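Benthorpe 牙科 内部例会纪要（二月）
最后更新：二月，下午发出的修订版，替换上午那版

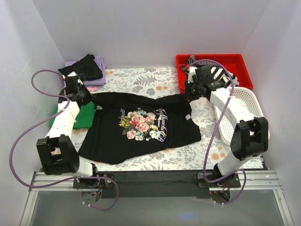

一、出席、缺席、上次纪要

主持：Amber Groen。记录：Cheuk-hei Ko。
出席：医生组全部，洁牙组、前台、消毒间各有人到。夜诊那边派了代表，中途去接病人，第四项以后不在。
缺席：技工联络，请假，书面意见已收，见第三项。
开会地点二楼小会议室，中午十二点四十开始，比通知晚，前面有个拔牙拖了。
上次纪要：读过。改一处，“义齿复诊由前台预约”应为“由接诊医生当场预约，前台录入”。改完通过。
上次遗留事项逐条过：
- 候诊区那把扶手松的椅子，已换。
- 夜间急诊电话留言的录音，还是旧的，说的还是旧的关门时间。前台这周重录。
- 儿童诊室的灯，修好了又闪，再报一次。
- 退款流程的书面版，Amber 写了一半，下次交。
- 牙椅三号的踏板，厂家来看过，说要等零件。没有到货日期。先照旧用，注意升降那一下会顿。

二、义齿清洁指引，给六十五岁以上病人的那份

本次主要议题，讨论最久。

背景：现在发的那张纸是好几年前写的，字太小，活动义齿和种植覆盖义齿混在一起讲，病人看完回来还是问同样的问题。医生组里各人口头讲的也不一样。有人叫病人晚上泡清水，有人叫泡清洁片，有人说都行。病人换个医生就听到另一套，回去跟家属吵。

洁牙组先讲。上个季度义齿复诊里做了一次问卷，收回 100 份，其中 38 人晚上戴着义齿睡觉。里面有一部分说从来没人叫他们摘。也有人说叫过，自己不愿意，怕夜里起来家里人看见，或者怕早上找不着。问卷没问理由，这些是填表时口头说的，所以只当参考。

Amber：问卷只在日间做，夜诊病人没有，夜诊那边上班的家属陪同多，情况可能不同。夜诊代表说可以补做，但人手要看。先记着。

讨论要点，按发言顺序，不全：

- 晚上摘不摘。医生组意见一致，没有医嘱要求戴的，晚上摘。刚做好的即刻义齿例外，头一晚听医生的。这一条要写在最前面，大字。
- 泡什么。争了一会儿。结论：清水为底线，清洁片可以用，按包装写的时间，不过夜加倍。热水不行，开水绝对不行。有病人拿开水烫，基托变形，回来重做。漂白水不写进指引，怕有人看了去试。有金属卡环的另外提醒一句，清洁片先问医生。
- 刷什么。牙膏太磨，改用软毛刷加洗洁精或者专用的。有人提议写“肥皂”，有人说肥皂味道病人受不了。最后写“温和的洗手液或洗洁精，冲干净”。
- 洗的时候下面垫毛巾或放半盆水。掉进洗手池摔断的太多了。这条原来的纸上没有，加上。
- 戴回去之前要冲。听着多余，还是写。
- 嘴里还有真牙的，真牙照样刷，卡环钩着的那几颗特别刷。牙龈和上颚用软刷或者湿纱布轻轻擦。舌头也是。
- 粘固剂。用量写“几个小点”，不要画满一圈。每天要用很多才戴得住的，说明该回来看，不要自己加量。
- 自己磨、自己粘的，一律回诊所。上个月又有一例用强力胶粘前牙的，胶比义齿还厚。
- 松了、疼了、磨出白点或者溃疡两周不好的，要来。两周这个数医生组都同意，写粗体。

照护者版：前台提的。来拿资料的常常是女儿、儿媳、护工，她们问的跟病人问的不一样。问怎么摘，咬人怎么办，吞咽不好的能不能泡完马上戴。决定另出一张照护者版，单面。内容：怎么摘（先下后上，或者按各人习惯，医生示范过的照示范），名字怎么标，住院要带什么盒子，吃完饭要不要摘下来冲。吞咽困难的那一条医生组自己写，别从网上抄。

标名字：养老院送来的义齿搞混过。现在新做的都在基托里加名条，旧的没有。可以补，不收费，要跟技工所说好。见第三项。

字号和纸：十六号以上。颜色不要浅灰。前台说打印机的黑墨经常淡，先换墨再印。有人提过塑，有人说过塑的反光，老人家看不清。不过塑，用厚一点的哑面纸。

语言：简体繁体各一版，英文一版。Cheuk-hei 出繁体和英文。其他语种先收集需求，前台在登记本上划一划就行，别另做表。

图：要不要画示意图。要，但上次那套图里刷子方向是反的，别再用了。洁牙组自己拍手部照片，指甲剪短，不戴戒指。

决定：
1. 初稿由洁牙组写，两周内给医生组看。
2. 医生组看完只改错，不加新内容。（Amber 强调了两次，上次就是加到没法看。）
3. 旧的那张，新版一到就全部收回，抽屉、诊室、前台架子都清。
4. 口头说法从今天起统一：晚上摘，清水，不用热水，软毛刷。

三、技工所 Mousavi 的交件和返工

技工联络书面意见，Cheuk-hei 代读。

大意：最近我们送过去的单子，写得不清楚的多。比色有时只写了色号，没写用的是哪一套比色板。咬合记录有两次没随模型一起装，到了那边才发现，来回耽误。希望我们装盒前核对。

医生组有话说。返回来的全口，咬合偏高的有几副，椅旁磨了很久，病人躺得腰疼。有一副试戴的蜡型中线歪，拍了照发过去，那边说照片角度问题，重来一次还是歪。这件事联络再跟。

讨论：
- 单子上加一栏“比色板”，必填。
- 装盒时谁装谁签名。现在签名栏空着的很多，签了也看不出是谁。写全名或工号。
- 急件。什么叫急件没有定义。目前大家都写急。以后只有前牙断裂、唯一一副义齿、近期有手术这几种可以勾急件，其他由 Amber 批。
- 交件日约病人：不要约在交件当天上午。至少隔一个工作日。前台说这个讲过，医生自己在诊室里约的时候不看。医生组承认。
- 补名条：Mousavi 那边愿意做，要我们集中送，一星期一批。养老院的由夜诊那边收，别放在门口那个篮子里，掉过一副。

有人问要不要再找一家技工所备用。提到 Altach，隔壁镇上的，做活动义齿，没合作过。Amber 说可以先送一副不急的试一试，看收费和时间，不要一下子转过去。先问报价，包括返工怎么算，送件取件谁出钱。Cheuk-hei 去问。

试送那副选哪个病人：要跟病人讲清楚，要本人同意。不讲不送。

四、预约系统 Drovemik

前台讲。抱怨居多。

- 短信提醒有时发两遍，有时不发。发两遍的病人打电话来问是不是改时间了。
- 改约之后旧的时间还挂着，要手工删。有一次没删，两个病人同一时间到，都坐在候诊区，都有短信为证。
- 生日栏填错会存不进去，也不提示。
- 儿童和老人的复诊提醒混用一个模板，老人收到“记得带小朋友来检查牙齿”。已经有三个人投诉，有一位倒是笑了，其余没笑。

提醒模板：分开。老人版写清楚“请带义齿来，包括不戴的那副”。很多人来复诊不带，尤其说不合适放在抽屉里的，偏偏要看的就是那副。这句加进去，大家都赞成。

有人问能不能改用电话提醒。前台说打不过来。折中：八十五岁以上的打电话，其余短信。Amber：就按 85 岁，系统里能筛。没有手机的、听力不好的，在备注里写家属电话，打之前看病人同意书有没有勾“可联系家属”。没勾的不打给家属，这一条不能省。

缺诊：无故不来的，第三次之后怎么办。原来的做法是不再给早上的时段，没有写下来，各人做法不同。讨论了半天。有意见认为老人缺诊多半是没人陪、下雨、忘了，不应该罚。也有意见认为早上时段太抢手。没有结论。先做一件事：缺诊当天打一个电话问原因，记在系统备注里，记一个月，下次会上看。

跟 Drovemik 客服联系：前台写邮件，把上面几条列清楚，附截图，截图里病人名字要盖住。上次发过去没盖，被 Amber 说了。抄送 Cheuk-hei。

系统密码：前台三个人用同一个登录。不行。各自开。本周内。写在便签纸上贴屏幕边的撕掉。

五、消毒间

- 灭菌锅每天早上的空锅测试，登记本上有几天漏签。做了没签还是没做，说不清。以后没签就当没做，当班的重做。
- 超声清洗机里水换得不够勤，中午要换一次，下班倒干净。
- 包装袋封口有一批不牢，整箱退了，新的用另一家，先看看。
- 义齿和印模从诊室出来之前要消毒，再装袋送技工。有时诊室忙，直接塞进盒子。技工那边也提过。诊室里配喷剂和计时器，计时器买 3 个，放在每间诊室水池左边的架子上。
- 病人的义齿拿去超声清洗的时候，一人一杯，杯上写名字。一次只洗一个人的。听着不用说，还是说。
- 锐器盒装到线就换，不要压。

消毒间问：修磨义齿的那台打磨机，吸尘口堵了，粉末飞到台面上。打磨一律戴口罩、护目镜。吸尘口由消毒间清，清不动就报修，报修前先停用，贴条。

六、上门看诊

夜诊那边之前提的方案，附件没来得及发，口头过一遍（代表已走，由 Amber 转述，有出入以附件为准）。

想法：每月抽一个下午去养老院，只做检查、清洁指导、调一下压痛点，不拔牙不打麻药。要看的是卧床的、坐轮椅来不了的。

问题不少：
- 便携灯有，吸引没有。不做要吸引的项目就还好。
- 修磨在哪里做，粉尘怎么办。可能拿回诊所磨，第二天送。那中间病人没义齿戴，吃饭要跟院里说好，改软食。
- 病历怎么写，纸的还是带电脑。带电脑的话网络不知道行不行。
- 知情同意：本人能签的本人签，不能的找监护人，院方代签不算。
- 用药清单要院方事先给，尤其抗凝药、治骨质疏松的药。收不到清单的那一位当天不处理，只看。
- 车位。

医生组倾向先去一次看看，不承诺每月。Amber 同意。先跟一家谈。谈的时候把能做什么不能做什么写成一页，给院方，省得去了才说要拔牙。

谁去：一位医生，一位洁牙，一位记录。具体名单下次定。当天诊所这边的预约要提前关掉，前台需要至少四周。

口腔护理培训：院方护工想听。洁牙组可以讲，半个钟头，带刷牙模型和几副旧义齿。照护者版印好了正好带去发，所以第二项别拖。

七、其他

- 口干。近来问的病人多，很多吃好几种药。能不能在指引里加一段。按第二项的决定，医生组不加新内容，所以单独做，排在后面。先口头讲：小口喝水，少喝甜的，别含糖，跟开药的医生谈，不要自己停药。含氟的用法按各人情况开。
- 无糖糖和酸的含片：有病人一整天含柠檬味的，剩下的真牙脖子那一圈都软了。大家问诊时多问一句嘴里平时含什么。
- 病历里“上次何时换义齿”那栏常空。问不到就写“不详”，别空着。
- 戴了很多年、病人说很好戴的旧义齿，要不要劝换。意见不一。多数认为先查组织面和咬合，没问题就不劝。有磨平的、脸塌下去的，讲清楚利弊，让病人回去想。不要当场催。
- 旧义齿不要替病人扔。哪怕新的已经戴上。还给本人，装盒，写名。
- 候诊区血压计归位。用完不归位的，请归位。
- 茶水间冰箱里有一盒印模材，不知道谁放的。不许放。已拿走。
- 休假表二月底前填好，前台最后一格给洁牙组留着，别占。
- 有人提会议开得太长。Amber 说下次每项限时，讲不完的转邮件。（这句记下来，下次念。）

八、待办

洁牙组：指引初稿，两周。手部照片。照护者版跟初稿一起出。
医生组：吞咽困难那一段；看初稿。
Cheuk-hei Ko：繁体、英文版；Altach 报价；技工单加栏。
技工联络：Mousavi 蜡型中线的事，在确认一次；名条每周一批，定哪天送。
前台：录音重录；Drovemik 邮件；登录分开；两套短信模板；85 岁以上名单筛出来；缺诊电话登记。
消毒间：计时器，喷剂，吸尘口。
Amber Groen：退款流程写完；急件审批；跟养老院联系，一页说明；儿童诊室的灯。
夜诊：问卷能不能补做，回个话；上门方案附件发给所有人。

下次会议：下个月，中午，同一间。时间前台另发。议题想加的，提前写给 Cheuk-hei，口头说的不算，我会忘。

散会一点五十五分，下午第一位病人已经在等，最后两条“其他”是边走边说的，可能记漏，有错请直接改在共享文挡里并留名字。

记录：Cheuk-hei Ko
审阅：Amber Groen（第三项、第四项改过几个字）

联系我们：前台电话或电邮 ｜ © Benthorpe 牙科 版权所有 ｜ 返回顶部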